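Vakomell adds heather-gray knit to its Brannigan household textile line

Sastano, July - Vakomell has extended its Brannigan line of household textiles with a soft knit cloth in heather gray. The cloth goes on sale this month through the Jedum store in Sastano and by mail order.

The fabric is a cotton and polyester blend with a weight of 327 grams per square meter. It is supplied as a flat piece with overlocked edges, intended for drying, lining shelves and covering items in storage. The fabric withstands up to 166 wash cycles at the warm setting under the company's in-house test method. Shrinkage is limited to 2 percent in either direction when the cloth is line dried.

Knit fabric handles differently from the woven cloths already in the line. It stretches along the width, and the edges tend to curl when the piece is folded. Vakomell recommends laying it on a smooth, flat surface, folding along the length first and pressing each fold by hand before making the next. Pieces should be stacked with the folded side facing out. Cloths stored under weight may show creases - these can be removed with a cool iron. 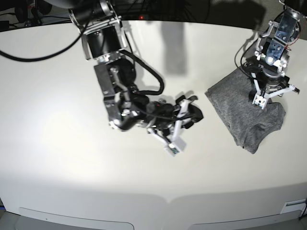 Heather-gray knit cloth, folded, on a white work table. The fabric is flatter at one side and bunched at the other.

The first production run consists of 578 packs. Woven cloths in the Brannigan line remain available in the current colors and sizes. Care instructions are printed on the inside of the paper band and can be requested separately from the Jedum store.

Fabric swatches are available to retail buyers on written request to the Vakomell trade office in Sastano.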